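20 April 2023

I've been trying to buy less new stuff since October, and the old desktop was always going to be the test. A new one was 200 quid more than I wanted to spend, so - second-hand memory it is!
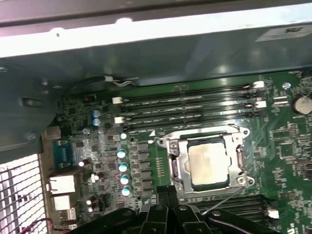

Reader comment from Senden: check what the seller says about returns first, I got stung for 60 on a dud pair.

Fair point, and I've now read the small print on Bradeo properly (15 days, you pay the postage). Their search is dreadful, mind.

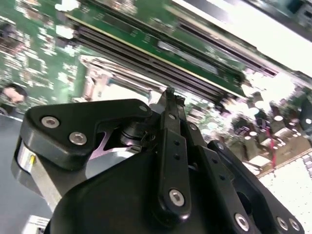
*Green board, black memory slots.*

The toaster went better. New lever, 23 pence in a box of bits at the Nolden swap day, and I came home with a lamp too, which rather
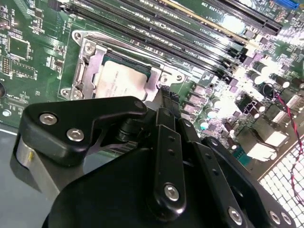

defeats the purpose of owning less. I do love that lamp though. Next up is the winter coat, if I can find a zip long enough.

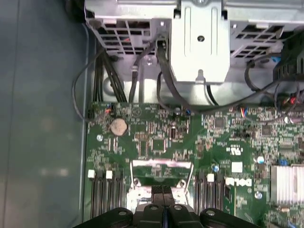

*Dell board in its case*

Shoes I'm still buying new. Sorry!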